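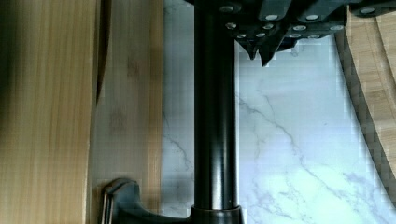
Gertraud Ortner
Member, Kitchen & Counters

Search the help pages... Go

Wooden cutting board living on a marble counter next to the toaster oven, bad idea?

Hi all! We moved into this place in January and I'm still working out where everything goes. The counter is white with gray veins (sold to us as real marble, and I'm going with that) and I love it so much that I'm probably a little ridiculous about it. My big worry is the wooden cutting board. It's the rectangular one with the groove running along the edge, and I use it for pretty much everything: bread, onions, the Sunday chicken. I've gotten into the habit of leaving it flat on the counter all the time, because it's heavy and I'm lazy.

Last week I picked it up and found a dull patch on the stone, more or less where one corner of the board had been. I wiped it with a damp cloth, then dish soap, then a damp cloth again, and I can still see it if I bend down and look toward the window. No color to it at all, it just doesn't shine like the rest. I'd cut up lemons a couple of nights before, so maybe that was it? Or the oil I put on the board? I used Clavden board oil and I was pretty generous with it, I'll admit.

So, my questions. Can I leave a board flat on marble if I'm careful, or does it have to stand up somewhere between uses? Does it matter that the toaster oven is on the same stretch of counter? My sister says the heat will split the wood sooner or later. And is the dull spot something I can fix myself? I called one stone guy in Beltport and he quoted me $459 to come out and polish, and I nearly dropped the phone.

I'd rather not put a rubber mat under everything, if I can help it. I had one in the old kitchen and it got disgusting underneath.

Heidrun Baumgartner

Lemons. I'd bet money on it. Lemon juice etches marble, meaning it eats a little of the polish, and soap won't do a thing for that because there's nothing left there to wash off. An oil stain looks different, it goes darker, like a wet spot that won't dry. You said no color, so I'm going with the lemons.

I did exactly the same thing to mine with a tomato, so you have my sympathy! For one small dull patch I'd try a marble polishing powder first. You put it on with a bit of water and rub with a soft damp cloth for a few minutes, then rinse and dry. Read the directions on whichever one you buy and test it somewhere that doesn't show, behind the bread bin or wherever. Mine came up well enough that I have to hunt for the place now. If yours feels rough under your fingertip it's probably deeper and the powder may not get you all the way there. But please don't pay $459 before you've tried it.

And don't let anyone talk you into vinegar. It's in every cleaning tip on the internet and it's another acid.

On the board: wash both sides, even when you only used one, then dry it and stand it on its edge until it's dry all the way through. Mine leans against the wall behind the sink overnight and goes flat again in the morning. When it stays down wet, the bottom can't breathe and you get warping on top of whatever it's doing to your stone. The groove is handy but it only holds so much, and when you pick the board up tilted, the juice goes over the side and underneath. I carry mine dead level to the sink like a birthday cake.

For the oil, wipe on a thin coat, leave it overnight, then buff off anything still sitting on the surface. If a paper towel comes away greasy, it isn't ready to go back on the marble. 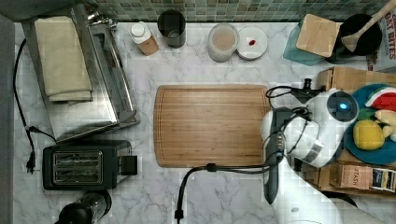

Emil Berchtold

agree with the lemon theory, but I'd worry more about the toaster oven than Heidrun does. I had a maple board right up against one for seven years and it cracked at the end nearest the oven, a nice long one following the grain. Could have been the dishwasher trips, my kids did that a few times. Still, I'd check your oven's manual for how much clearance it wants and then give the board more than that when the oven's on. Definitely don't lean it on the side of the oven to dry!!

If you hate mats, get four little stick-on silicone feet for the bottom of the board. They lift it just enough for air to get under and it quits sliding. You lose the use of the second side, which bugs some people. Mine are Fankhauser and two have fallen off and been glued back.

Elis Kemeys

Just get a plastic board for lemons. Keep the wood one for bread.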